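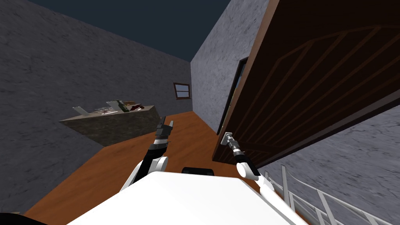 A gripper at the handle of a large wooden door.

Ashour are back, sort of. Three nights at the Welleck in March, 800 seats a night, no opener. New single "Dimport" out the same week. Five years since the last record and the drummer's drum sound is still huge, thank god.
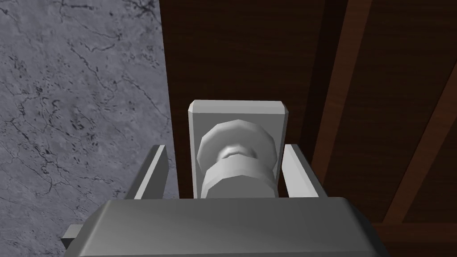

Dark brown door, veined gray marble.

Heard the single twice. Slow start, then horns. The album, on Sternico, is nearly done, they say. Vinyl run of 2000, no represses. Doors at 7, get their early.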